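About Dralora

We write the software between a robot's camera and its fingers. That covers perception, grasp planning, the control loop that closes the hand, and a pile of tooling that lets a person look at a bad grasp and work out which of those was to blame. There are seven of us, and most days at least four are arguing happily about the same log file.

How we got going

Estrella Tapia and Candela Valcárcel wrote the first version of our planner, Skunow, in the back room of Candela's apartment on Bustamante Street. It could pick up a wooden block and very little else. The code was messy (some of it still is), but it ran fast enough to change its mind halfway through a reach, and that got us hooked!

What we work on now

Mostly the awkward stuff. Clear plastic is our favorite problem at the moment. Depth readings go right through it or bounce off somewhere odd, the shelf behind shows up inside the object, and a thin wall gives way if the fingers close too hard. So Skunow keeps 2 guesses about where a surface is and lets the contact estimate settle the matter late in the approach. We love this part of the job.

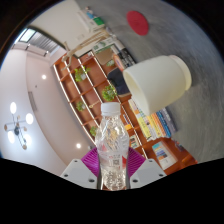
Candela would add that the planner gets too much of the credit, and that soft pads forgive a lot of sloppy math. She wants the force limits learned per object before anyone brags about grasp planning, and she has a branch open to prove it.

Greltness, our replay tool, is the other big piece. It lines up the wide-angle video with finger width and planned path, and you can scrub through all of it on one timeline. Change a setting, rerun the planner on the same recording, and compare the two paths side by side. The control loop runs at 200 Hz, so there's plenty to scrub through. We built it for ourselves and then kept getting asked for it, so it has proper docs now, with a search box and everything.

Working with us

Everyone here writes code and everyone handles hardware, including whoever joined last. We review each other's changes in the morning and try things out after lunch. New people usually start with a Greltness bug, then pick an object they find annoying and stick with it for a while. Estrella is still on cling wrap.

We take on a small number of interns each year and read applications in December. Send us something you made, working or not, and tell us where it breaks.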